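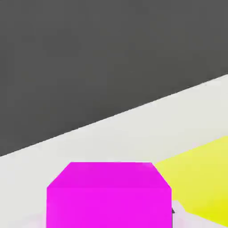 Magenta cube, yellow block, pale tabletop

Forums > Football > Offensive Line > Training at Home

Off-season work for a first-year center with a small garage and no partner?

Posted by lasov_dad

My son is moving from tight end to center this fall. He'll be a sophomore, he's tall and a little on the light side, and he's never snapped a ball in a game. Coach told him in June that the job is open and he's been over the moon ever since. I played corner a long time ago, so I'm no help with any of this! We have half a garage, a strip of grass out back, and a couple of old tires. His friends from the team are around on Tuesday evenings, but the rest of the week it's him by himself, or me in my work shoes.

What should he be doing before camp? He wants to lift every day and put on weight. I keep thinking the snap ought to come first, but I don't know how you practice that alone. The team is mostly shotgun with a bit of under center near the goal line.

Filed under: centers, snapping, summer training, high school

Jeptoo Mohamedi

Oh, I love this, center is the best position on the field and I'll argue that with anyone. You're right about the snap. Every single play starts with it, and a kid who can put the ball on the quarterback's right hip without thinking about it will get on the field ahead of a stronger kid who can't.

Working alone is no problem for shotgun. Hang an old blanket from the fence or a clothesline and put a square of tape on it at the height of the quarterback's belly. Back him off 5 yards, have him get in his stance, and snap at the tape. I had a center at Utdale who did 500 snaps a week all summer on a bedsheet, and by August he was hitting the tape with his eyes on the "nose guard" (a trash can, with a face drawn on it) the whole time. That last part matters a lot. Let him peek between his legs for the first few days while he gets the feel, then no more peeking, ever.

Grip: there are a few ways to do it and coaches can be fussy, so have him ask now which one they teach. Some want a spiral, some want the dead ball snap where it floats back with the nose down and hardly turns. I like the dead ball for beginners, it's very easy to catch and it doesn't sail as much when your hands get sweaty. Speaking of which, dunk the ball in a bucket once in a while and snap it wet. Kids think this is hilarious and they'll thank you in October.

Then add the step. Snap and step with the right foot, snap and step with the left, snap and get the off hand up. A lot of new centers snap, admire it, and then block, and by then they're on their back. The ball and the first foot should go together. Do it slow until it's boring, then speed up.

For the under-center stuff you do need another human, so that's your Tuesday. Get the quarterback over if you can, those two should be spending time together anyway. If he can't come, you're the quarterback, work shoes and all.

Weight will come! Feed him breakfast. Squats, rows, carries, something for the neck if the school has somebody who can show him properly, and at least a couple of days off in the week. Please come back and tell us how camp goes, I'm rooting for him already.

mfinanga_64

Tires are good. Flip them, drag them, whatever. My brother played guard and all he did was push our truck up and down the driveway (in neutral, somebody in the seat with a foot on the brake). Eat a lot of eggs. I don't think he needs to snap that much, you get plenty of it in camp.

starnetti_oline

Agree with nearly everything Jeptoo wrote, and I'd add hips and ankles. Tall kids play high because they can't sit down into a stance and stay there. Have him hold a deep squat, heels flat, while he brushes his teeth or watches TV. He'll hate the first week and then he'll be showing off to his friends.

Second thing is talking. The center usually makes the first call up front, so get the line calls from the coach as early as you can and have him say them out loud before every one of those blanket snaps. Mine yelled "Mike 5-4!" at our laundry all July and the dog learned to leave the yard when she heard it. By the first scrimmage he was loud without even trying, and it was so much fun to hear from the stands.

Don't skip snaps until camp, though. Camp is when they're picking who plays.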